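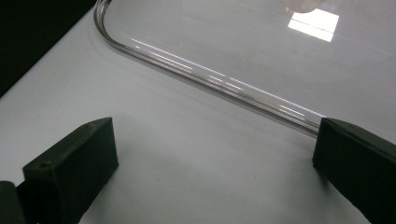
**Which bits go in the dishwasher?** Serving dishes and jugs yes, anything clear no. Clear pieces with a thick rounded rim, like the one on the pale table, get washed by hand and dried straight away - smears show up worst under a ceiling light, you'll see the lamp shining back at you. Soft cloth. No scourers.

**How many pieces can I hire?** Up to 200 per booking. The Tambunan set is 187 at the moment, more coming in November.

**Can I stack the clear ones?** Two high, with a tea towel between. Not more please.

**I've scratched one, now what?** Tell us when you bring it back. Light marks are fine, chips we charge for. Dont try polishing it out with toothpaste, we've seen the results.

**Do you deliver?** Only for the Onum and Sustum ranges. Everthing else is collection - bring a blanket for the boot.

**Do they come back clean or dirty?** Rinsed is enough. Food scraped off, back in the same crate.

**Who do I ask about breakages?** Barbara Ostrowski at Sisano, mornings best.

Updated 29 January 2026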